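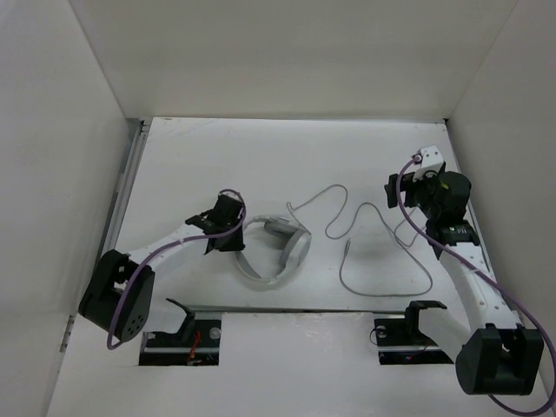

How often should the fingers on a gripper be changed?

Whenever the gripping faces have worn enough to let a cable slide. The calendar has little to do with it. On the two-armed cell we change them in pairs, both fingers on one gripper at the same time, and we write it in the book.

That question came in from Lacerda after the last newsletter, and as the cell has just been through its September service it seemed a good moment to say what the service consists of. Readers who remember the spring item on the coffee machine will know that we do not shy away from maintenance writing.

The job the cell is learning at present is headphones. Over-ear ones, light grey, with a thin grey cable that has the temperament of an eel. One arm deals with the headband and the other is supposed to deal with the cable, and between them they are meant to end up with something you could put in a box without swearing. A person can do this while talking on the phone. The cell needs two arms, three white walls and a good deal of Sølve Løken.

Sølve looks after it. She came to us from Barnollow, where she kept bottling machinery going, and she regards our arms the way a farmer might regard somebody's pet rabbits. She has, however, rewritten the service sheet, and the new one fits on a single side of paper. The old one had an appendix.

Everything starts with the power off and the arms resting on something. I mention the second part because an arm with no power to its joints goes wherever gravity suggests, and gravity has poor taste. Sølve puts a folded towel under each gripper before she touches the switch. The towels are part of the kit and are not for drying mugs, as a note on the shelf now makes clear.

Next come the bases. Each arm stands in a cutout at the front of the table, and the cutouts collect whatever falls off the bench: screws, crumbs, once a whole pencil. She vacuums them with the narrow nozzle, keeping it well clear of the small wires, then checks each mount for movement by holding the first joint housing and leaning on it gently. There should be no click. If there is a click, the bolts want looking at, and you tighten them a little at a time, going across and back, the way you would with a car wheel. The left one clicked this time. It had been clicking for a while, judging by the log, which shows the left gripper arriving slightly short of the headband and everyone blaming the software.

After that the cables, which are the real subject of any honest item about robots. Ours are purple. This was not a design decision, they were what the supplier had. The one on each arm runs along the white link and has to have enough slack to let every joint go through its full travel, and not so much that it wanders down into the work. Too tight and it pulls at the connector until the gripper drops out halfway through a run, usually when we have visitors. Too loose and it goes fishing for headphones.

The check is dull and cannot be hurried. With the power still off, you move each joint by hand to one end of its travel and then the other, and watch the cable the whole way. You are looking for the spot where it goes straight. If it goes straight before the joint stops, let some through and try again. Sølve likes a hanging loop near the lower joint and will defend its size to anyone. The white bracket on top of the right gripper, where the cabling is led through, gets a wipe and a good look for cracks. We print those ourselves, and they fail along the layers when they fail. There are two spares in the drawer marked Clornov, which has contained nothing from Clornov for as long as I have worked here.

Then the fingers. Flat black ones, as supplied. Wipe them with a damp cloth and let them dry, then close them on a strip of ordinary paper and pull. It should resist all the way along. If the paper comes out easily at the tip and sticks at the back, the fingers are closing at an angle and the screws need easing off and doing up again with the gripper shut. If it comes out easily everywhere, the faces are worn, and you go to the drawer. Belteo asked us whether sandpaper would bring a worn pair back to life. It will, for an afternoon.

The table gets a wipe too, and the walls. The white surfaces are there to keep the light even for the cameras, and a mark that looks like nothing to you can look very much like the end of a cable to a program that has been told to hunt for one. Old scuffs in the board we leave alone. The system has seen them so often that they are practically colleagues. New marks come off with a soft cloth and washing-up liquid, and the board has to be dry before anything goes back on it.

Last of all, power on, hands out, and home both arms one after the other. Left first. There is no deep reason for left first, it is simply how the sheet has it, and two people doing it in different orders once cost us a morning. When both are home, run the slow test: 28 moves with nothing on the table, then the same again with the headphones down. Stand where you can reach the stop button. Do not stand there holding a cup of tea in the hand you would need for it.

This time the first run went through cleanly. On the second, the right arm picked up the cable, considered it, and put it down on the wrong side of itself, which the log records as a completed move. Sølve has written a query beside it in red. The mount bolts were done up, the left arm now gets to the headband where it is told to, and the software people have been very gracious about the apology, which they have asked to have in writing.

If you use the cell, please fill in the book when you change anything, including slack in the cables. "Fiddled with it" is not an entry. The service sheet is pinned up by the stop button, and Sølve keeps the master copy if you find a mistake in it. Questions for the next item can go in the usual tray.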